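Trade Routes and Cargo Runs in Cluvura: A Short How-To

Covers version 3 of the game. Earlier versions price cargo differently and the numbers below do not apply to them.

Before you start

You need a ship with at least one cargo bay and enough credits to fill it. The starting hull has a single bay that holds 100 units. Passenger cabins do not count as bays, even when they are empty.

Open the Ledger screen from the main console (press L, or click the coin symbol at the lower left). The Ledger has two columns. The left column shows what the current port sells. The right column shows what it buys. A good that appears in both columns has two prices, and the buy price is always lower than the sell price at the same port. You cannot make money by trading a good back to the port you got it from.

How prices are set

Each port keeps three values for each good: base price, stock, and demand. Base price never changes. Stock goes down when you buy and goes up slowly with time. Demand works the other way: it drops when you sell and recovers while you are elsewhere.

The price shown in the Ledger is for the next unit only. If you buy a full bay, the last unit costs more than the first. To see the real total before you commit, hold Shift while moving the quantity slider. The total appears under the slider in yellow.

Stock and demand are updated once per game day, at the day change. Waiting in dock for half a day does nothing.

Picking a first route

The safest early route runs between Admont and Dridbridge. The two ports are one jump apart and neither charges a docking fee to small hulls.

1. Dock at Admont and open the Ledger.

2. Buy produce. Fruit and grain are both listed under Produce and share the same bay type, so they can be mixed. Check the Spoil column first. Anything with a value of 3 or less will lose grade before you arrive if you make any stop on the way.

3. Leave a reserve for fuel. One jump on the starting hull uses a quarter of the tank. The game will let you spend your last credit on cargo and then strand you.

4. Jump to Dridbridge. Sell all produce on arrival, even if the last few units go for less than you paid. Carrying spoiled goods to a third port is worse.

5. Buy machine parts at Dridbridge and take them back to Admont. Parts do not spoil, so you can hold them for a better price.

A full round trip takes four game days. After two trips in a row, demand for produce at Dridbridge is low enough that the profit nearly disappears. Switch to ore for one trip, or sit out until it recovers.

Spoilage and waste

Produce has a grade from A to D. Each day in a standard bay lowers the hidden freshness value, and the grade drops when that value crosses a limit. A chilled bay cuts the daily loss in half. Below grade D the cargo turns into Waste, which takes up the same space and can only be sold at ports with a recycler.

Waste can also be dumped in open space from the Cargo screen. Dumping is free outside port limits. Inside port limits it costs you standing, and the loss applies even if the port was never friendly to you.

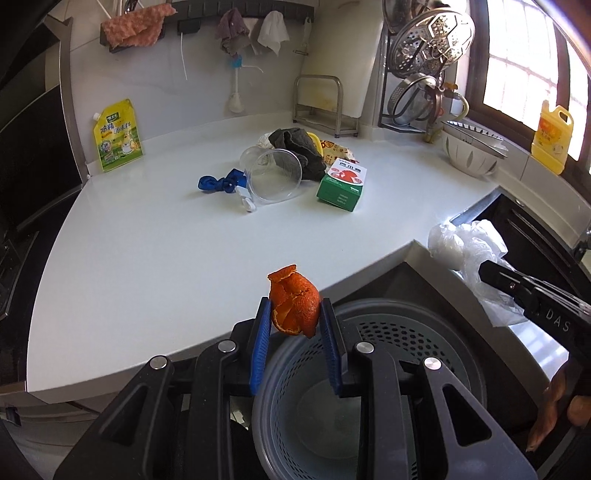

The long route to Nghiêm

Once you have 2,345 credits you can buy the second bay, and the run to Nghiêm becomes worth the fuel. It is three jumps from Dridbridge with no port on the way, so fill the tank fully and do not carry produce in a standard bay.

Nghiêm buys machine parts at close to double the Admont price. It also charges a docking fee of 400 credits, taken on arrival. If you cannot pay, the port holds cargo of equal value at its own buy price, and that price is poor. Keep the fee in cash.

For the return leg, buy glass or medical goods. Medical goods need a permit, sold at the port office under the Papers tab. The permit covers one ship and does not carry over if you change hulls — finish any planned medical runs before you trade up.

Using standing orders

A standing order tells the port to buy for you while you are away. It is set from the Ledger with the Order button.

1. Pick the good.

2. Enter the highest price you will pay per unit.

3. Enter the quantity. It may not be more than your free bay space at the moment you place the order.

4. Confirm. The credits are taken at once and held by the port.

The order fills at each day change until it is complete or you cancel it. Canceling returns the unspent credits but not the order fee. If the price never falls to your limit, nothing is bought and the credits stay locked. Do not place an order with money you need for fuel.

Common problems

The Sell button is gray. The port does not buy that good, or your standing there is below zero. Look at the flag next to the port name. Red means the port will sell you fuel and nothing else.

The total at the port is different from the total you worked out. You most likely used the single-unit price. Hold Shift and read the yellow figure.

Cargo is missing after a jump. Check the message log for a boarding event. If you skip the report by pressing Escape, the game picks the Surrender option and hands over one bay.

The Ledger shows old prices for a distant port. Remote prices are copied when you last visited and are not refreshed. The small number beside each one is its age in days. Treat anything older than ten as a guess.

Page last changed 23 August 2019. Added the section on standing orders and corrected the permit rule.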